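Print this review | E-mail this review

Zemov hand-held grippers (pair), sold by Skornley
Price as tested: $2,757

The brochure for the Zemov pair promises "the truth about every grasp." I have now used them for most of the spring, and my complaint is with that word truth. The grippers are well made in places. They also spent several weeks telling us they were holding things they weren't holding.

Our test was as dull as I could make it: pick up light, awkward packaging and put it into or onto a plastic container, with the jaw width logged all the way through. Snack bags are good for this. They crumple, they slide, and a gripper with a weak point tends to show it.

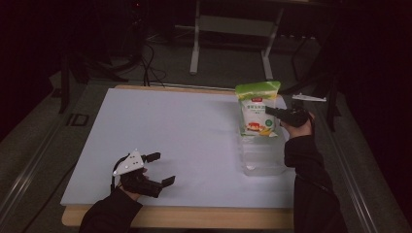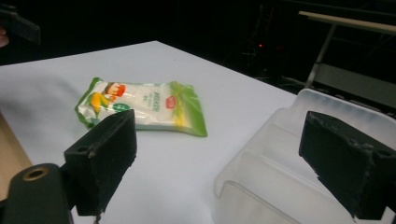 Zemov grippers with the snack bag and plastic container. The wear on the jaws shows best in the second picture.

The fault is in the width reading. Close the jaws on something thin, open them wide, and the log should go back to the same number each time. On our left unit it crept. After an hour or so of steady use, wide open was being recorded as partly closed, and a bag pinched by its edge could be logged as something a good deal thicker. No warning light, no message. The software drew a nice smooth curve and carried on.

We found it by accident, when a robot arm running on our recordings started closing on air next to a bag and then lifting with great confidence. It did this again and again. I blamed the arm, then the lighting, and wasted two afternoons on both before anyone thought to put a ruler between the jaws.

Out of 1,028 takes we had to throw away 63 outright. That may not sound like many. The trouble is the rest, where the drift was small and we can't say for certain which ones are clean. We kept them, with a note, and I'm not happy about it.

Skornley's support desk was polite and slow. First answer: recalibrate. We did, and it held until lunch. Second answer: new firmware. We have been through 3 versions of that now, and the last one adds a "width confidence" figure that read high the whole time the width was wrong. The third answer was the useful one – a small clamp screw inside the housing can work loose and let the sensor shift. Tightening it fixed the left unit in ten minutes. Why this isn't in the manual I don't know. The manual has four pages on choosing a carrying case.

There is a safety side to this as well. If the reading only goes into a file, a bad number costs you time. If you use the grippers to drive an arm live, which the box says you can, a bad number means real jaws closing harder than your hand asked for. I would not do that with anyone standing near the arm until the units check themselves at startup. Mine don't.

Then there are the fingers. They are thick black blocks with a rough surface, and the grip is good. The coating is another matter. Ours has chips and pale scuffs along the edges, and all they have met is boxes and bags. "Industrial finish" is what the brochure calls it.

On the good side, the weight is well judged, the jaws open wide enough for anything I'd want to try one-handed, and the marker plates on top have never come loose. The Porodetti pair I used last year was lighter but pinched my thumb – I don't miss it.

Would I buy these again? At a lower price, and with the screw glued in at the factory, maybe. For now I check the width with a ruler at the start of each session and again at noon, and I'd tell any owner to do the same. Two and a half stars out of five.

Reader comments (3)

gripworn, 8:40 am
Same drift here but on the right unit. Support told me to recalibrate too. Which way does the screw turn?

Reviewer, 9:15 am
Clockwise to tighten, gently. It sits in plastic.

benchtop_b, 4:05 pm
I think you're hard on them. Any sensor needs a daily check and we've had no trouble in a year. Agree about the coating though, ours looks terrible.

Contact us | Copyright Zeman Workshop Reviews | Back to top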